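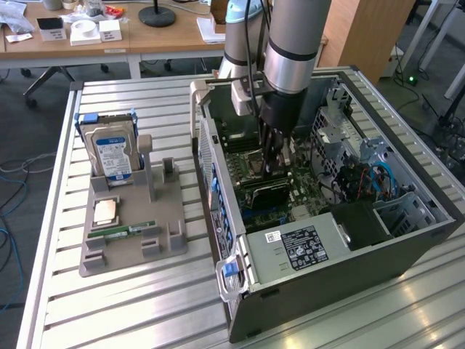 Drukton, 31/01/2018

Home | Files | Issues (8) | Wiki

zemenis-sitcoms

Episode and cast list for old British TV comedies. Plain CSV, one row per episode, plus a second file for cast. 570 episodes, 58 shows. Studio sitcoms mostly, a few sketch shows that snuck in.

Files
episodes.csv - show, series, number, title, first air date, channel
cast.csv - show, actor, character, first and last episode

Where it comes from: typed up from old listings magazines and end credits. Pilots are series 0. Christmas specials go with the series before them, dont ask me to change it again.

Known problems
- repeats logged as new in two shows, fix coming in August
- actors who changed their stage name are in twice
- lost episodes have a title but sometimes no date. Left blank, not zero
- regional air dates differ, I used the earliest one I could find

Loading: UTF-8, comma, header row. Hapeta reads it fine. Ploltero chokes on quotes in titles, so strip them first.

Corrections welcome, open an issue and say which magazine or tape you got it from. No plot summaries please, theres other sites for that.

Free to use, credit the list.

2 comments | Share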